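Potatoes for tonight, part 1. The plan is oven wedges for 6, with Hajnalka's paprika salt on top.

Wedges go in one pile, the bigger chunks in another – those are for soup tomorrow.

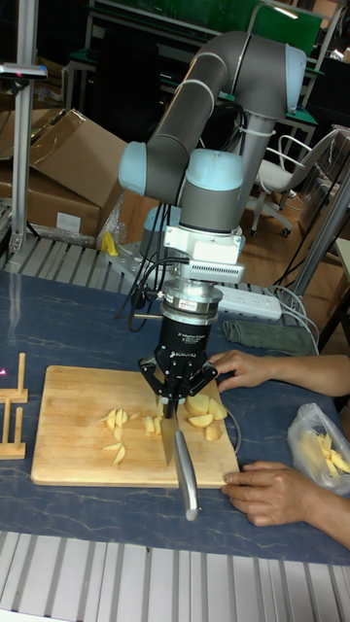
Potatoes on the board, more strips in the bag.

Part 2. Oven at 220 C, one layer per tray, skins or no skins, I don't care. Turn them once. The soup chunks need more than 600 ml of stock, and I add the onion first.

Part 3. Máté wants them thinner next time – he can cut them.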